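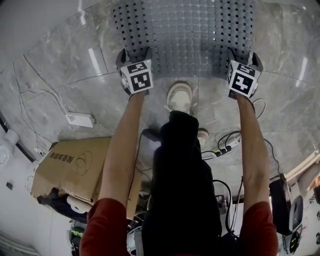 The Drellau Mat Station is a machine for washing, drying and rolling floor mats, and we sell it to places that have a lot of floor and not many people who want to bend over it. It came out of a hotel laundry, where the mats outnumbered the staff and were generally in better condition by the end of a shift. A big gray perforated mat on polished marble takes two hands at the near edge before it goes anywhere, and that edge comes up with a bow in it while the rest stays where it was. The Station doesn't do that part. It does what comes after, the part that used to take up the rest of the morning.

412 shares · 11 comments

What it does

You feed a mat in at the front. Brushes go over the top and the underside, water goes through the holes, and a blower chases the water out again. The mat comes out at the back either flat or rolled, depending on which way you have the lever. Rolled is the one people want. Flat is there for the buyers who asked for flat, and then mostly used rolled.

A full cycle takes 10 minutes. One person can keep it fed and still have time to be bored, and we consider this a selling point. The older method, with a hose and a squeegee in the loading bay, offered no boredom at all.

The feed rollers adjust themselves to the mat. They read the thickness at the first pass and close up to suit, so a raised-cell mat and a thin one can go in one after the other with no one touching a dial. There is a dial. Arsen Stelmakh, who designed the roller head, put it in because the people testing it kept reaching for one. It does adjust something (brush speed, a little).

What it doesn't do

It won't pick a mat up off the floor. We get asked this more than anything else. Floor pickup is a hard job for a machine: the edges lie flat, the surface is full of holes, and a large mat bends wherever it likes. We tried a pickup cart in our second year. It lifted beautifully on the test floor and then, at a customer's site in May, it lifted a doorsill. The cart is not in the catalog.

It won't sort mats by owner either. If two departments share a Station they will need to agree on a marking system, and they will not agree, and somebody will eventually buy a paint pen.

It also won't wash carpet, curtains, aprons or a bicycle. All four have been tried.

What changes for the people

We'd rather you heard this from us than from your staff. The Station takes away the wet half of the job and leaves the walking half. The person who used to spend a shift scrubbing now spends it fetching, feeding, and putting back. Most like it better. A few don't, and they have a point: scrubbing was slow, but it was done in one place, with a radio, and no one came by to ask how the numbers looked. A machine with a counter on the front invites people to come by and look at the counter.

So the counter can be turned off. It's under the side panel, second switch from the left. We recommend leaving it off for the first few weeks while everyone works out a pace. Managers who can't manage without it will find the same figure in the service log, where it's just inconvenient enough to be checked only when it matters.

Nobody's hours need to go down on account of this machine, and if your business case depends on that, please call us before ordering. At Stoleneo, a chain of indoor pools and one of our first buyers, the same crew stayed on and the mats got washed twice as often, which the swimmers have never once mentioned. Thaddeus Kapoor runs the floor crew there. His review, in full: "My back is fine. My feet would like a word."

We now suggest a flat trolley with every order. The trolley is extra. We did see how that looks.

Getting it in

The Station needs a drain, a cold water line and a clear run of floor at both ends. It comes in 2 crates, and the heavier one has the rollers in it. Our fitter stays for the first day's work and teaches whoever is going to use it. Please send those people and not their supervisor. The supervisor can have the booklet.

Plan your walking route before choosing the spot. A Station at the far end of a corridor will be used, but it will be used with remarks.

Models

Station Standard: takes mats up to 40 inches wide, single blower, rolls or flat.

Station Wide: same head, longer rollers, double blower. Louder. Comes with ear protection and a note about using it.

Jeltora kit: replacement brushes and seals for either model. Brushes wear faster on raised-cell mats, so order ahead if that's most of what you have.

Ševčík trolley: low deck, four wheels, one of which has opinions on rough tile. A softer wheel set is in the works.

Prices depend on plumbing and on how far we have to drive. Write to us with the size of your largest mat — measure it, please, everyone guesses short — and we'll send a quote along with the name of a customer near you who will tell you what they think of it.

37 likes · Share · 2 reposts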